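Foire aux questions : notre album de louange « Florneck », les chants, les partitions et le reste

Mise à jour du samedi 22 juillet 2023
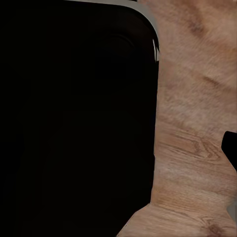 Bonjour, je voulais savoir si on peut reprendre vos chants le dimanche dans notre église sans vous demander la permission à chaque fois, et si les accords sont disponibles quelque part. On est une petite équipe et on a déjà commencé à travailler le premier titre. Merci d'avance !

Merci pour ce message, qui résume à lui seul la moitié de mon courrier depuis juin ! Oui, vous pouvez chanter tout l'album pendant vos cultes, vos veillées, vos groupes de maison, sans m'écrire avant. Par contre, si vous filmez et que vous mettez la vidéo en ligne, indiquez le titre du chant et le nom du groupe (Brornen, avec un r après le B, on le voit écrit de toutes les façons). Pour les accords, voyez plus bas, j'ai tout regroupé.

Pourquoi l'album s'appelle-t-il Florneck ?

C'est le nom de la maison où on a passé une semaine à écrire. Une grande baraque pleine de courants d'air, avec un piano droit dont le la grave restait enfoncé. On cherchait un titre « spirituel » depuis des semaines, on en avait essayé des dizaines, et à force de dire « les chants de Florneck » entre nous, c'est resté. J'ai longtemps eu peur que ça n'évoque rien à personne, et puis tant pis, j'aime bien.

Quel genre de musique est-ce ?

Plutôt folk, avec des guitares acoustiques, un peu d'orgue, un violoncelle sur les titres lents. Il y a un morceau franchement rapide, « Dès l'aube », qui réveille bien l'assemblée (chez nous en tout cas, surtout les enfants qui tapent des pieds pendant le pont). Le reste est plus posé. Si vous cherchez du gros son, vous allez être déçus, je préfère prévenir.

Les paroles viennent-elles de la Bible ?

Beaucoup s'appuient sur les Psaumes. « Mon berger marche devant » suit le Psaume 23 presque pas à pas, et le refrain de « Je lève les yeux » part du Psaume 121, que ma grand-mère récitait en fermant les volets. D'autres textes sont des prières que j'avais notées dans un carnet, à des moments où ça n'allait pas fort. Je les ai très peu retouchées -- il y a même une rime bancale dans le deuxième couplet de « Reste encore », et oui, on m'écrit à ce sujet.

Où peut-on écouter l'album ?

Sur les plateformes habituelles. Tapez Brornen et Florneck ensemble, sinon le moteur de recherche vous propose un peu n'importe quoi. Si un titre manque chez vous, dites-moi dans quel pays vous êtes et sur quel service, je transmettrai à Druvham, notre distributeur. Ils répondent bien, mais pas vite.

Existe-t-il un CD ?

Oui ! On en a fait presser 200, dans une pochette cartonnée, avec un livret qui contient toutes les paroles. Il en reste 65 à l'heure où j'écris. Je ne sais pas encore si on en refera, ça dépendra de la demande et aussi de mes finances, qui ont pris un petit coup avec l'enregistrement. On les vend à la sortie des concerts et par la poste, en m'écrivant avec le formulaire de contact.

Et un vinyle ?

On me le demande souvent et j'en rêve, mais non, pas pour l'instant. Trop cher pour nous.

Où trouver les accords et les partitions ?

Les grilles d'accords sont gratuites, sur la page « Ressources ». Je les ai mises dans la tonalité de l'album et aussi un ton plus bas, parce que « Je lève les yeux » monte assez haut et que tout le monde n'a pas envie de s'époumoner à dix heures du matin. Les partitions complètes à quatre voix ne sont prêtes que pour deux chants. J'avance sur les autres le soir, quand je ne m'endors pas dessus.

Peut-on traduire vos chants ?

Pour les chanter chez vous, allez-y. Si vous voulez publier ou enregistrer la traduction, envoyez-la-moi d'abord. J'ai déjà reçu une version en portugais de « Reste encore » que je trouve plus belle que l'original (et la rime tombe juste, cette fois).

Où l'album a-t-il été enregistré ?

Au studio Prendergast, sauf les chœurs, qu'on a pris dans une chapelle pour profiter de la résonance. Près de 125 personnes sont venues chanter ce soir-là alors qu'on avait prévu bien moins de chaises. On entend quelqu'un tousser juste avant le dernier refrain de « Mon berger marche devant ». On a essayé de l'enlever au mixage, et le silence d'à côté partait avec, alors la toux est restée.

Venez-vous jouer dans les églises ?

Avec grand plaisir, quand l'agenda le permet. On travaille tous à côté, donc c'est surtout le week-end. On ne demande pas de cachet fixe : les frais de route, un repas, et une offrande libre si vous le souhaitez. Précisez dans votre message si vous avez une sono, combien d'entrées elle a, et s'il y a des marches pour accéder à la scène -- l'orgue pèse son poids et mon dos s'en souvient.

Peut-on utiliser un chant pour un mariage ou des obsèques ?

Bien sûr, et ça me touche toujours beaucoup quand on me l'apprend. Si vous avez besoin d'une version sans les voix, j'ai les pistes instrumentales de presque tous les titres et je les envoie par mail. Prévoyez une petite semaine, sauf pour des obsèques où je fais au plus vite.

Un prochain album ?

J'écris, doucement. Il y a un chant sur la patience que je n'arrive pas à finir. Pour les nouvelles, le plus simple est de s'inscrire à la lettre, en bas de la page d'accueil.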